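The Laundry Isn't the Hard Part

A conversation about teaching machines to fold, and what you can fairly claim when they do

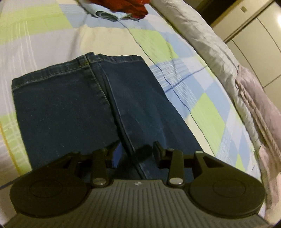

Teresa Marciniak has heard the pitch many times. Collect enough examples of people doing chores, feed them to a model, and the chores will take care of themselves. She runs home collection at Zomine, so it is more or less her pitch too, and I expected her to give it to me. Instead she opened a clip of jeans being folded on a bed and stopped it before the jaws had closed on anything. The two pads hung over the denim with a gap between them, the fold line running straight into it. "Everybody wants to talk about the fold," she said. "Ask me about this bit. Why there and not a hand's width to the left? The person holding the gripper knows. I'm not convinced the recording does."

I had come with doubts of my own, mostly about scale. Zomine's current round, which the company calls Uldale, aims for 1000 accepted recordings of clothes handling in ordinary homes. I asked whether that was a lot.

"It's a lot if you're the one doing the folding," Marciniak said. "For a model, it depends what you think you're buying. If you want it to fold jeans on that bed, under that lamp, it's plenty. If you want it to fold your jeans, I don't know. I'd be suspicious of anyone who told you they did know."

The people who make the recordings work at home, in their own bedrooms, with their own clothes. They get a gripper with a camera on it, a short set of instructions and a phone number. The instructions used to be longer. An early version told people to clear the bed, put down a plain sheet and lay out one item at a time. Marciniak threw it out in May, after watching a batch in which every bedroom had come to look like the same bedroom.

Now people are told to leave things as they are. In the clip she showed me, the bed had a checked quilt on it in white and lime green and pale blue, a crumpled gray satiny thing down one side, and other folded clothes at the far end. I said it looked like a difficult background for dark denim. She disagreed. Dark denim on a light quilt is easy, she said, and the trouble starts with a white shirt on the same quilt, when the squares show through and the edge of the sleeve goes missing.

"So do you have the white shirt?"

"Some. Fewer than I'd like. People reach for jeans. Jeans behave."

This is the sort of answer that made me like her and worry about the project. A collection in which jeans are overrepresented because jeans behave is a collection with an opinion in it. Marciniak doesn't dispute that. She says every collection has one and that hers at least gets written down, in a spreadsheet of garment types that she updates on Sunday evenings and that, by her own account, few of her colleagues open.

Ineke Van Acker opens it. She spent years testing packing equipment at Sikora before she moved to Milstead, the lab that trains on what Zomine collects, and she is a good deal less patient than Marciniak with the talk that surrounds this field. We spoke by phone while she was eating lunch.

"I was told the success rate on folding was 98 percent," she said. "I asked, success at what? It was success at ending up with a smaller rectangle. I can get a smaller rectangle by sitting on the thing."

When Van Acker rewrote the test, a fold had to be one a person would put in a drawer without redoing it. She won't give me the new figure, which she says changes too much from week to week to mean anything in print. She did say that it was lower, and that the meeting where she presented it was short.

I asked her whether the handheld method was itself part of the problem. A person with a gripper still has a person's shoulder and a person's wrist. They can lean over the bed. They can shift their weight. The arm that will one day copy them is bolted to a stand.

"Yes," she said. "Next question."

She relented a little after that. The mismatch is real, and her group loses recordings to it, motions that no arm of theirs could follow. What she gets in return is variety she could never afford in the lab, where there are 2 beds and the same pile of donated shirts, washed so often that they have gone limp. "Our shirts have forgotten they were shirts. I'd take a stranger's quilt over another month of those."

Marciniak, when I passed this along, laughed and then went back to her own complaint, the one about the gap between the jaws. Of the 4 checks a recording has to pass before it is accepted, none asks whether the first grasp was a good choice. They cover whether the camera was running, whether the garment stayed in view, whether the fold was finished and whether anybody's face got in. A clumsy grasp that is rescued halfway through counts the same as a clean one.

She has asked for a fifth check. The objection from Milstead is that rescues are useful, that a model ought to see somebody get it wrong and recover. Van Acker is the one objecting, as it happens. Marciniak thinks this is half right and wants the rescues labeled. Van Acker thinks labels cost money and that the people paid to add them will disagree with each other by the second day.

They have a call booked about it. Meanwhile the recordings keep coming in, and Marciniak has put a note in the instructions asking for more white shirts.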